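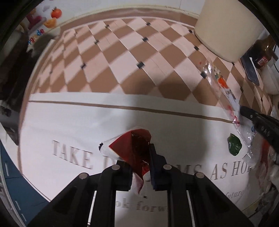
A crumpled wrapper held between two gripper fingers, with a printed mat underneath.

Litter pick-up (hand-held gripper practice)

Litter pick-up is one of the household tasks people record with a hand-held gripper so that a robot can later be taught to do it. I've been keeping this page going since Minttu Halonen handed it to me, so forgive the odd bit of opinion (she had plenty of her own in here too!). There's no official standard for it that I know of. What most of us follow is the Droler sheet, two pages of house rules first passed round in December and tidied up by Toivo Lahtinen.

What counts as litter

Wrappers, torn packets, paper scraps and empty bags all count. Glass doesn't, and neither does anything with food still in it. The sheet says to agree on this with whoever lives in the home before you start, and I'd underline that bit twice – people keep the strangest packets on purpose.

Picking up

Close the fingers slowly and stop once the piece is held. Thin plastic folds up into a point when it's pinched, so it can look well gripped when you've only caught a corner. Give it a short lift, wait a moment, then move. If it drops, carry on and pick it up again; the sheet asks us to keep fumbles in the recording, and Sumaiya Mridha, who wrote that rule, is very firm on it.

Patterned floors and mats with writing on them are fine. The older Sarnach notes wanted a plain background and I never got on with that, as hardly any home has one.

Dropping into the bin

Use an open bin with a liner, standing on the floor where you can reach it without leaning. Bring the gripper over the middle and open it fully before pulling back. Keep your feet where you can see them, and stop if anybody walks up to the bin. Slippers are allowed under Droler but Wullex asks for closed shoes, and that argument has been going for ages.
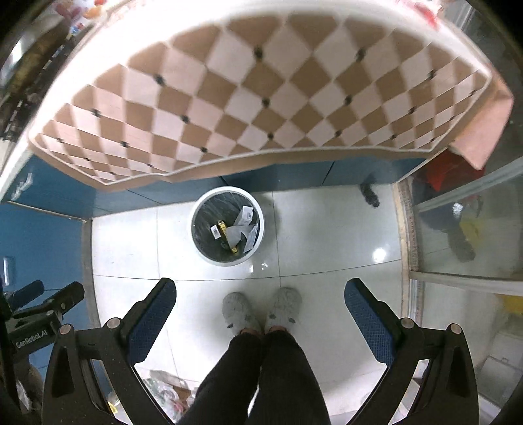 Length of a recording

Three minutes is the usual limit for one go. Riet Goossens would like it shorter. I find that tidying a really messy corner takes me nearly all of it, so I hope she loses!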